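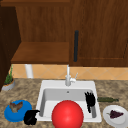

slowjaw
Senior Member, End Effectors board

Hisano vs. Kornby hand in the Onura kitchen – worth anything?

I've spent most of October running the Hisano hand against the Kornby in Onura's simulated kitchen, both on the stock Nolte controller. The task is pick up one item from the counter and put it on the other plate. The sales pitch for the Hisano is that extra finger joints make it better with odd shapes. I don't buy it yet.

The Hisano got 13 successes on the grape layouts and the Kornby got 11. Same number of tries each. Two grapes' worth of difference, and I'm supposed to pay double?

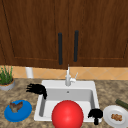

Both hands at the sink, cabinet doors shut.

What bugs me more is the layouts. Onura shuffles the food and swaps the cabinet fronts between open and closed, but the sink, the faucet and the granite stay put. The grapes go from the white plate to the blue one and that gets sold as variety. A policy could learn the counter by heart and you'd blame or praise the hand for it.
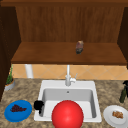 gantry_pete: You're comparing controllers, whether you meant to or not. The Nolte defaults close every finger at the same rate. That's fine for the Kornby and terrible for anything with more joints. Turn on per-finger limits and run it again before you call it a tie.

slowjaw: Fair, but if a hand needs a week of tuning to beat a cheaper one, that counts against the hand. I did try your limits last night on the layouts with the bottle lying on its side.
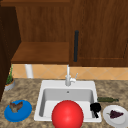 With the limits on, the Hisano dropped the eggplant less and took longer to do it. I also don't trust the contact model. Smooth things slide out of both hands at the same angle every time, and no real vegetable has ever been that consistent with me.

mudflap77: Strongly disagree on the layouts. A fixed counter is the whole point of a comparison. Move the sink too and you can't tell what you measured.

slowjaw: Then call it a comparison on one counter. The brochure says "kitchens."

gantry_pete: Which build? Anything before 1838 had the friction bug.

slowjaw: 1838. So that excuse is gone – unless they didn't fix it.

Reader comments

bolt_and_nut: We bought the Kornby after a thread like this one. No regrets, but we only lift boxes.

wristroll: Can you post the failed runs too? Success counts tell me very little.

anon: 10 minutes with a real bunch of grapes would settle this.

Home | Boards | Grippers | Controllers | Search | Log in

Contact us | Copyright the forum and its posters | Back to top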